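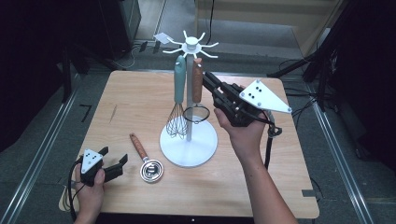

Is a utensil tree worth the bench space?

My drawer jams on the whisk every single time, so I'm looking at one of those white stands with a round base, a pole and eight hooks at the top. The shop calls it the Sivora and wants $33. Eight hooks sounds generous, but I can't see eight utensils fitting around one skinny pole. Wouldn't the strainers just bash into the whisk?
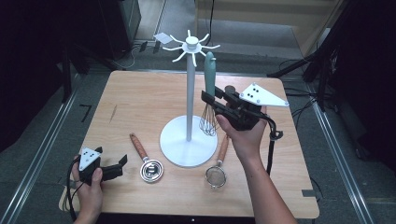

I'd also like to know whether it tips if you load one side. The listing says "stable", which they all say.

Posted by Itska, September 2020

Depends what you hang. A whisk is easy, long handle and a hole at the end. Strainers are the trouble because the round heads stick out sideways, so skip a hook between them. I'd count on four things, whatever the box says. Put the heavy ones opposite each other. And measure from hook to base before you pay, as a long ladle will sit on the bottom and lean.

Rizvi

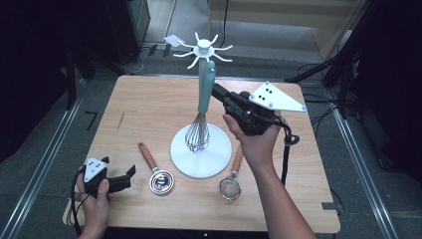 Ernthorpe

Looks like a mug tree to me with the price put up. Mine was $11 and the hooks are the same shape. Check the holes in your handles first, some of my wooden ones were too small and I wasn't going to drill them. Or clean out the drawer, that's free.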